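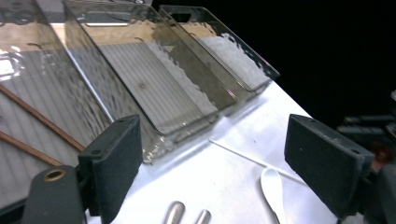
Gareth Rudd wants to know why I'd put foam on a gripper finger at all when silicone is easier to clean and lasts longer. Fair question. I've used both now, so this thread is my answer.

Threads > Hardware > Grippers > Foam vs. silicone pads

1/ Setup: two hand-held grippers, same finger length. The only thing I changed was the pad. Foam is from Gikik, silicone is the sheet Avstead sells for jigs. The job is sorting chopsticks and spoons into bins.

2/ I did 165 picks per pad. Wood, white plastic and steel, mixed. A pick counts if the item goes up and into a bin without a second squeeze.

3/ Foam missed 10. Silicone missed 30. Most of the silicone misses were thin sticks lying flat. The pad is stiff, so it rides over the stick before it closes on it. Foam gives a little at the bottom edge and gets under.
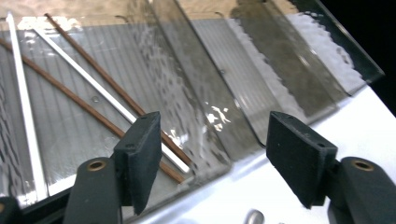 4/ Water is where I expected foam to lose. It did get worse, but slowly. I could go 20 picks before I felt any slip, then I pressed the pads on a towel and kept going. Silicone on a wet plastic stick was bad from the first pick.

5/ Steel is the one place silicone won. Polished handles turn in the foam if you grab them off center. You can fix it by closing harder, but then the trigger gets tiring.

6/ Cameras next. Both grippers have one on board, and I also record from head height. The on-board view is better for the last inch. The head view is better for telling which hand is about to go for what. 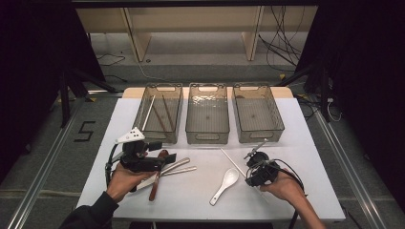
Settimio Amato says two-handed is overkill for chopsticks and that one gripper with a wider opening would do the same job. Maybe for sorting. I want handoffs too, and you can't do those with one.

7/ Clear bins were a pain for the wrist view. Glare on the rim moves every time you tilt the gripper. I lowered exposure one step and left it there. Dunmore's controller lets you lock it, the Bonditz one resets on every restart.

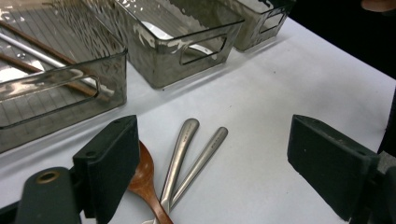

Wooden spoon and steel handles between the pads.

8/ For now I'm keeping foam on both hands. Next I'll try foam with a thin silicone strip near the tip for the steel. Pads are ordered. Mayu Fujimoto is sending me her cutting template so they come out the same size this time.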